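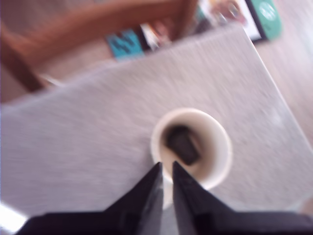 Plidton Water Users' Forum. This thread sets out the changes to water supply and metering that will affect households in Plidton and Nimidby from May. Please read it to the end before contacting the office. (1/16)

The replacement of the old main under Jerkancombe Road will begin in the first week of May. The work will start at the Nimidby end and move towards the church. The road will stay open to traffic under temporary lights. (2/16)

A total of 842 properties are served by this main. Of these, 822 will see no change beyond a short loss of supply on the day their section is connected. The remaining properties have shared supply pipes and will each receive a separate letter. (3/16)

Loss of supply will be limited to 5 hours on any one day and will fall between 9 am and 2 pm. A card will be put through your door two days beforehand. If the work is postponed, a second card will follow with the new date. (4/16)

Residents are advised to draw off enough water for drinking and cooking before 9 am. A covered pan or a clean jug is quite suitable. Baths may be filled for flushing toilets, but should not be left unattended where there are small children. (5/16)

When the supply returns, the water may look cloudy or slightly brown. Run the cold kitchen tap gently until it clears. Please do not run the hot tap or use the washing machine until it has done so. Cloudiness caused by air will clear from the bottom of the glass upwards. (6/16)

Several members have asked about pressure. Homes at the top of Sebastian Rise have had weak pressure in the early evening for a number of years. The new main is wider than the old one and we have been told that an improvement should be expected. The Forum will ask for readings to be taken before and after the work. (7/16)

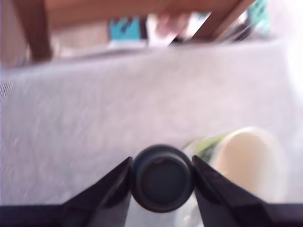 Members who wish to have their own pressure recorded should send their name, address and a daytime telephone number to the office by the end of April. Readings are taken at the outside tap where there is one, and otherwise at the kitchen sink. (8/16)

On shared supply pipes: where two or more houses draw from one pipe, the pipe beyond the boundary is normally the joint responsibility of the owners. Tenants should pass their letter to the landlord without delay. The Forum cannot settle disagreements between neighbours, but it can explain what the letter means. (9/16)

On meters: 41 households in Nimidby have asked for a meter to be fitted while the road is open. Their applications have been passed on. Further requests will still be accepted, though we cannot promise that they will be dealt with during the same period. (10/16)

A meter does not suit every household. As a general guide, a home with more bedrooms than people may pay less, and a large family may pay more. Please work out your likely bill before applying. Copies of the worksheet are held at Plidton library, at the desk on the ground floor. (11/16)

Anyone who depends on a constant supply for medical reasons should ask to be placed on the priority list, even if they were on it in the past. The list is being drawn up afresh and old entries will not be carried over. Bottled water will be delivered to those listed on the morning of any interruption. (12/16)

Parking will be suspended on the north side of Jerkancombe Road between the bus shelter and the junction with Sebastian Rise. Permit holders may use the upper car park free of charge on showing their permit. Refuse collection is not affected, but bins should be put out by 6.30 am. (13/16)

We are aware of callers in Nimidby offering to "test" household water and sell filters at the door. They have no connection with the Forum or with the works. Genuine staff will carry a card and will wait while you check it. You are under no duty to let anyone in. (14/16)

An open meeting will be held in Plidton Old School at 7 pm during the second week of the works. Dwayne Haverford, Secretary to the Forum, will take the chair. Questions sent in writing beforehand will be answered first. There is step-free access from the yard, and a hearing loop is fitted in the main room. (15/16)

Correction to post 8: requests for pressure readings may also be handed in at the library in a sealed envelope marked "Water Forum". Replies to this thread are not monitored in the evening. A burst or leak in the road should be reported by telephone to the number on your water bill, at any hour. (16/16)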